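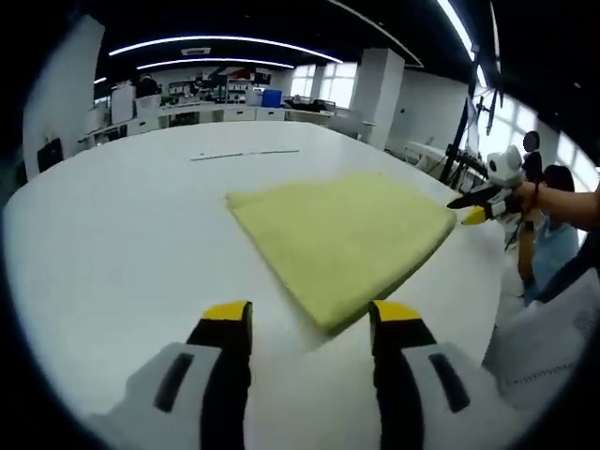
5 min read

Block printing at home: a few things I've picked up

By Siu-fong Shek

I've had such a lovely lot of messages from those of you who came to the printing afternoon in Prerville and have gone home and bought your own lino (well done!), and as most of them ask the same handful of questions I thought I'd put my answers all in one place, with the kettle on and the dog finally asleep.

Getting the cloth ready

Wash it first, even if it's new, and even if the label says it's been pre-washed. New cotton has a dressing on it that makes it feel lovely and crisp in the shop, and ink just sits on top of that and comes off in the first wash. I do mine at 40 with half the usual powder and no softener at all, then iron it while there's still a bit of damp in it. If you can find 100 per cent cotton or linen, so much the better. I've had some very sad results on polyester mixes, including a set of napkins I was rather proud of until they'd been through the machine.

Old pillowcases make wonderful practice cloth, by the way. Charity shops often have a basket of single ones.
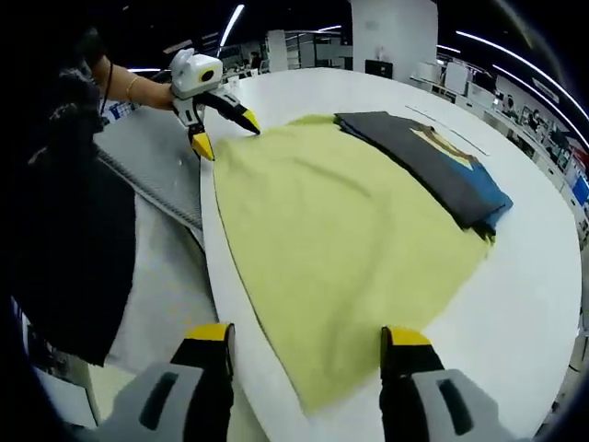
Padding the table

You want something with a little give under the cloth. I use an old blanket folded in two with a piece of sheet pulled tight over it, and I pin the sheet underneath so it can't creep about. Too much padding and you'll get fuzzy edges, too little and you'll have pale patches in the middle of your block, so do try it out on a scrap before you commit! A thin layer of newspaper on the very top catches any ink that goes through, but please use old newspaper, as fresh stuff can leave its own headlines on the back of your work.
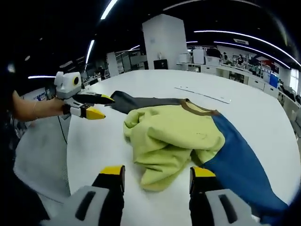

Inking the block

Less than you think. I roll out a teaspoonful on a sheet of glass (the glass from a broken picture frame, with tape round the edges) and keep rolling until it stops looking shiny and starts to make a sort of whispery, sticky noise. Then two or three passes over the block, turning it each time. My small pots are the Drakura ones, and the dark blue goes on like butter, though the white needs a good long stir.

Press down with the heel of your hand, starting in the middle and working out, and lift the block straight up. If you're printing a repeat, make tiny pencil marks at the corners, or fold and press the cloth beforehand so you've creases to follow. I did a whole length of curtain by eye once, 13 rows of little herrings, and by the window end they were swimming distinctly uphill.
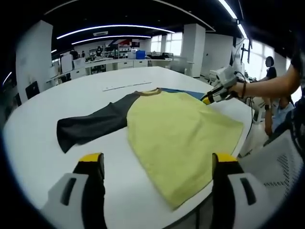 Leave the finished piece somewhere airy overnight, and then iron it on the back with a dry iron and a clean cloth in between, moving all the time, for 5 minutes or whatever it says on your pot. After that it can go in the wash with everything else.

Blocks want wiping with a damp rag straight away, before you so much as look at the biscuit tin. Don't leave them soaking, especially if they're mounted on wood, and store them flat out of the sun or the lino goes brittle. A block that has stiffened up will usually soften again if you sit it on a warm airing cupboard shelf for an hour before you cut any more of it.

I'll write up carving tools next time, with a word on sharpening, and there'll be another printing afternoon in January if I can get the hall.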